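**grapes, a thread, bc I have a fridge drawer full and opinions**

1/ Ok so table grapes are back at Clarnetlow and I went a bit mad at the market. Been thinking about why the supermarket ones taste of nothing. Long one sorry
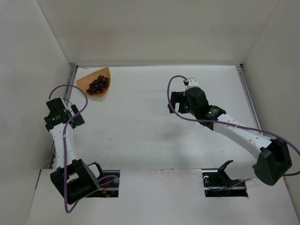 a reply already, asking whether you're meant to wash the lot when you get home or only as you eat them, their mum always did the lot in the sink and they went furry by the weekend

2/ As you eat them!! That white dusty look on the skin is bloom, it's the grape's own wax, leave it alone. Wash it off and they go soft heaps faster. Back of the fridge, in a bag with holes, on the stem

3/ Stems. Green and bendy = picked recently. Brown and snappy = been sitting in a coolroom for a good while. I look at the stem before I look at the fruit

4/ Colour next. "Green" grapes shouldn't be that green. You want the ones going a bit yellow, almost amber where the sun got them. People leave those behind and take the bright ones. More for me

5/ They don't ripen after picking either. Not like a peach or an avo. Sour in the shop, sour on your bench a week later

6/ Prices, I wrote them down this time. Belen (the stall near the carpark end) had a 2 kilo box for $19. Jarneo had nearly the same box for $20 but let me taste one first so guess who got my money

7/ Radonjić had the black ones with seeds. Nearly kept walking. Don't keep walking. Proper flavour, thick skin, bit like the ones that used to grow over the neighbours' carport when I was a kid and stain the concrete purple

8/ Yes you can swallow the seeds. Or crunch them, bitter but fine. Or spit them off the back step like a normal person

9/ Freezing: pull them off the stem, wash, dry them PROPERLY, flat on a tray till hard then into a container. Skip the drying and you get one big grape brick. Ask me how I know

10/ (for little kids cut them lengthways into quarters, fresh ones, and don't give them the frozen ones whole. not negotiable)

11/ Roasting is underated. Hot oven, olive oil, salt, thyme if there's some in the garden, out when they start to split. On toast with ricotta. Or next to snags, the vinegary juice cuts the fat

12/ Tried pickling a jar last year too. Cider vinegar, sugar, mustard seeds, cinnamon stick. Way too sweet, will halve the sugar and have another go in December, report to follow

13/ Someone's DMed asking about growing a vine. Mine's in its third summer and has produced one bunch. The birds had it. Net early, thats all the wisdom I've got

14/ Anyway if you're going tomorrow get there before 9, the black ones were down to a couple of boxes when I left. Bring cash for Radonjić, the card thing was playing up again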